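3 min read

Workshop notebook, January, Thursday

Continuing with the hide glue. The last batch skinned over before the second joint was closed, and the sample came apart at the glue line with hand pressure. Wood on both faces was clean, so the glue never wetted the surface properly. Either the mix was too thick or the stock was too cold. I suspect both.

New batch from the Plitau granules. 200 g dry, covered with cold water and left overnight in the jar with the lid resting on top. By morning the granules had swelled to a firm jelly with a little free water standing above it, which I poured off. Previous batch was soaked for an afternoon only and still had hard centers in it. The Plitau grind is coarser than the Nodico we used up before the holidays and it needs the longer soak.

Heated in the double pot. The dial on the hot plate is not to be trusted, so I went by the probe thermometer in the glue itself. Brought it up slowly and strained it through the nylon mesh into the small pot. No smell beyond the usual. Thinned until it ran off the brush in a stream and broke into drops at the end. The brush test is crude but it repeats well enough from day to day.

Warmed the joint faces under the lamp before gluing. Beech, planed fresh, not sanded. Two rubbed joints and two clamped. The rubbed joints grabbed after a few strokes and I left them alone, leaned against the bench leg. The clamped ones squeezed out a continuous bead on both sides. Cleaned up with a damp rag while it was still a gel -- much easier than chipping it off later.
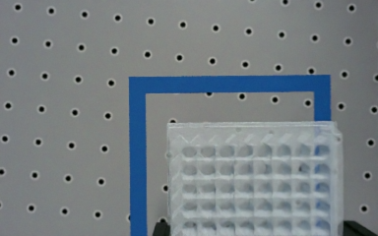 Source: workshop files, rendered view

Open time is still the main limit. With the lamp on the stock and the door shut I can get both faces brushed and closed without rushing. With the door open to the corridor the glue gels on the brush. Kazimír Vaněk suggested adding urea to slow the gel. He used it on the long veneer panels at Dvořáček and had no failures that he knows of, but those were pressed between heated cauls and never load tested. I would like a number before we put it on a chair.

Plan for the urea samples: same granules, same soak, same water. One jar plain, one with a small addition by dry weight, one with double that. Weigh on the good scale, not the kitchen one. Label the jars on the side, as the lids get swapped.

Test pieces to be broken in the lever rig. The rig was set up for softwood and the pan bottoms out too early for beech, so the arm needs lengthening. There is a 900 mm length of steel bar under the bandsaw that should do. Check the pivot pin for wear at the same time; it had visible play when we broke the spruce laps.

Remaining Plitau stock is one opened bag and one sealed. Orkelen quoted for a finer grind in the same strength, delivery in 9 working days. Have not ordered. If the overnight soak fixes the problem, the grind does not matter and we can finish what we have.

Afternoon check: squeeze-out from the clamped pair is rubbery all through, amber, no bubbles. The rubbed pair will carry their own weight when lifted by one end. Leaving everything in place until tomorrow -- do not move the clamps.

To do: clean small pot, put leftover glue in the fridge with the date on it, find the spare mesh.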